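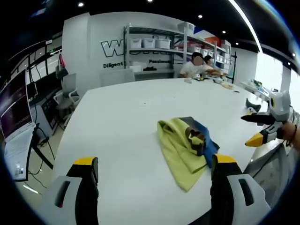

Textilkunde für Einsteiger, Skript zur vierten Sitzung: Wie Stoffe mit Wasser umgehen
Stand: Juni 2018

Letztes Mal sind wir bei den Garnen hängen geblieben, deshalb fange ich diesmal ohne große Wiederholung an. Wer die dritte Sitzung verpasst hat, liest bitte vorher noch einmal den Abschnitt über Drehung und Garnfeinheit, sonst wird es ab der Mitte zäh. Und noch was Organisatorisches: Wir bleiben in Raum 194, auch wenn im Aushang etwas anderes steht!

1. Saugen ist nicht gleich Saugen

Im Alltag werfen wir (ich auch, ständig) zwei Dinge durcheinander. Das eine ist die Feuchte, die eine Faser in ihr Inneres aufnimmt. Das andere ist das Wasser, das zwischen den Fasern und Garnen hängt wie in einem Schwamm. Baumwolle kann beides: Die Zellulose bindet Wassermoleküle, die Faser quillt auf, und dazu kommt, was in den Zwischenräumen sitzt. Polyester nimmt im Inneren fast nichts auf, kann aber als Gewebe trotzdem ordentlich Wasser transportieren, wenn die Kapillaren stimmen. Daher Sportshirts, daher auch Mikrofasertücher.

Wolle ist mein Liebling, weil sie alle verwirrt. Die Oberfläche weist Tropfen ab, im Inneren nimmt die Faser aber sehr viel Wasserdampf auf, und sie fühlt sich dabei noch lange trocken an. Merkt euch das Wort Sorptionswärme: Wenn Wolle Feuchte aufnimmt, gibt sie Wärme ab. Wir kommen im Juli darauf zurück, dann mit Rechnung.

2. Schlingen, Flächen, Gewichte

Frottier lebt von seinen Schlingen. Sie vergrößern die Oberfläche, und zwischen ihnen ist viel Platz für Wasser. Schneidet man sie auf, bekommt man Velours, das sieht edler aus und fühlt sich weicher an, trocknet die Haut aber meistens etwas schlechter ab. Bei den Stoffproben, die ich von der Weberei Petersen mitgebracht habe, könnt ihr das mit dem Daumennagel prüfen: einmal gegen den Strich, einmal mit. Bitte keine Schlingen ziehen, die Proben müssen noch durch zwei Kurse!

Das Flächengewicht gibt man in Gramm pro Quadratmeter an. Schwerer heißt in der Regel saugstärker, aber eben auch langsamer trocken, und wer in einem kleinen Bad ohne Fenster wohnt, freut sich über das dicke Hoteltuch nur am ersten Tag. Waffelpikee wäre da die vernünftige Wahl (klingt spießig, ist toll).

3. Was in der Maschine passiert

Waschen ist ein Zusammenspiel aus Temperatur, Zeit, Chemie und Mechanik, der sogenannte Sinnersche Kreis. Nimmt man an einer Stelle etwas weg, muss man an einer anderen etwas dazugeben. Deshalb laufen die Sparprogramme so lange. Weiße Baumwolle verträgt 60 Grad gut, Wolle will es lauwarm und vor allem ruhig haben, denn beim Verfilzen ist die Bewegung schlimmer als viele glauben. Beim Schleudern geht es um das Wasser zwischen den Fasern. Mit 1000 Umdrehungen bekommt man davon schon viel heraus, das gequollene Innere der Baumwolle bleibt trotzdem feucht und braucht Luft und Zeit.

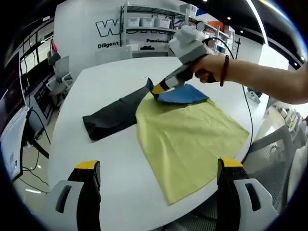 Warum saugt ein neues Handtuch oft schlechter als eines, das schon ein paarmal gewaschen wurde?

Auf neuer Ware sitzen häufig noch Reste der Ausrüstung, vor allem Weichmacher, die den Griff verbessern und das Wasser abperlen lassen. Nach einigen Wäschen sind sie weitgehend heraus, die Schlingen richten sich auf, und das Wasser kommt an die Faser. Weichspüler bringt einen ähnlichen Film wieder drauf, also bei Frottier lieber weglassen.

4. Bis zur nächsten Sitzung

Macht zu Hause den Tropfentest. Ihr braucht drei verschiedene Stoffe, ein Glas Wasser und eine Uhr mit Sekundenanzeige. Einen Tropfen aus geringer Höhe fallen lassen und die Zeit notieren, bis der Glanz verschwunden ist. Jeden Stoff bitte mehrmals messen, immer an einer frischen Stelle, und das Pflegeetikett abschreiben. Wer keine Wolle hat, nimmt eine alte Socke.

Zum Lesen: im Reader das Kapitel über Ausrüstung, ohne den Kasten zu Flammschutz.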